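Home | Articles | Robotics | Workshops | Index

Vidmar (robot)

Vidmar is a two-armed tabletop robot built by Velimir Perić in the shared workshop at Greltow. Each arm ends in a five-fingered hand. The arms are driven by the Prerkine controller, and new motions are tried in simulation before they are run on the bench.
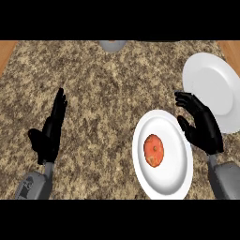 Simulated counter with both arms, two white plates and a round orange-red fruit on the nearer one.

The standard test is moving a single item from one plate to another. A run is stopped after 15 seconds, and a motion is passed to the bench after 10 clean runs. Thumb placement took the longest to tune - the first 3 versions pushed the item over the rim.

A later variant, Trarlow, uses shorter forearms.

Comments (2)

mk_bench: Is the Prerkine wiring the same on Trarlow?

oldlathe: Same plug, different pin order. Check before powering up.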